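Osus Handheld Gripper Kit
For demonstration recording on soft and deformable items

Sold by Okalholm. Reviewed and maintained by Yesenia Taipe, applications desk.

Overview

The Osus is a hand-held two-finger gripper with a wide camera on the body. A person picks it up, does a task, and the recording is used to train a policy that later runs on an arm fitted with the same fingers. The maker's pitch is that you can skip teleoperation altogether and gather data in any room with a floor and a wall. We sell the kit, we use the kit, and we think that pitch needs some trimming before you spend money on it.

The fingers and body on the hand-held unit match the arm-mounted version, so what the camera sees of its own hardware stays the same when you move from one to the other. That part works as advertised. We have swapped units between recording and playback and found no offset worth correcting.

What the maker claims

The release notes that came with the May firmware describe a cloth pickup policy called Nina, trained on 1036 hand-held demonstrations with no robot in the loop. The headline is that Nina picks crumpled fabric off soft surfaces in rooms it was never trained in. The notes come with a video. They don't come with a failure list, and they don't say who picked the rooms.

Cloth on a soft support is a fair thing to test. On a hard table, a gripper can press down, close and usually come up with something. On a cushion or a beanbag the support gives way under the fingers, and a policy that has learned to push until it meets resistance will push for a long time. It can also close on the cushion cover and the cloth together, and a careless scoring sheet will call that a grasp.
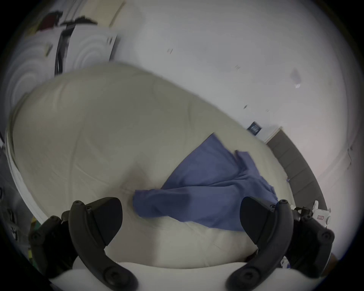 Wilmer Bermúdez ran our own check with the standard fingers and the policy file exactly as shipped. He did 28 trials, changing the way the fabric was dropped before each one, and scored a trial as good only if the cloth came clear of the support and stayed in the fingers until the arm stopped. Grabbing the cover along with the cloth counted as a miss. So did a lift that began well and let go partway.

By that rule the policy did worse than the video would lead you to expect. Most of the misses were double grabs. A fold standing up from the pile was handled well, and a flat spread of fabric was handled badly, with the fingers closing on nothing or on the cushion. We are not publishing a success rate from a run this small, and we'd ask you to be careful with anyone who does.

Does the no-robot method hold up?

Partly. The hand-held recordings are quick to make and the motion in them looks natural, and the policy does approach cloth from sensible angles. Where we have doubts is force. A person holding the tool feels the cushion give and eases off without thinking. None of that is in the recording. The camera sees the fingers stop, and the policy has to guess why.

The maker's answer is more demonstrations. Maybe. We added a small batch of our own on padded furniture and retrained, and the flat-fabric cases did not get better in a way we could tell apart from luck. A tactile pad may be the better place to put the effort – the Triltden fingertip fits the same mount, though it changes how the fingertips look to the camera, and you would have to record everything again.

We also don't accept "any room" as a description of a test. A new wall color is a new room on paper. If the support, the cloth and the height all stay the same, very little has been asked of the policy.

What's in the kit

Hand-held body with camera fitted
2 fingers, standard tip
2 batteries and a charger
Calibration card
Hard case
Recording software, one seat

The arm mount is sold separately. So is the spare finger set, and you will want one, since tip wear shows up in the recordings before it shows up to the eye.

Who should buy it

Labs that already have an arm and somebody willing to score trials by hand. As a recording tool it is well made, it is comfortable for a morning's work, and the files open in the usual training code without a fight.

If you want a machine that will pick up laundry next month, this won't do it, and neither will the policy that comes with it. Treat Nina as a starting point for your own training and budget for your own data.

Questions before ordering

Ask for the trial sheet. Yesenia will send Wilmer's notes for every run, misses included, along with the scoring rule. If you have run Nina on soft supports yourself and got better numbers, we would like to see the videos uncut, and we'll link to them from this page.

Returns are accepted on unopened kits. Opened kits can be exchanged for store credit if the calibration card is still in its sleeve.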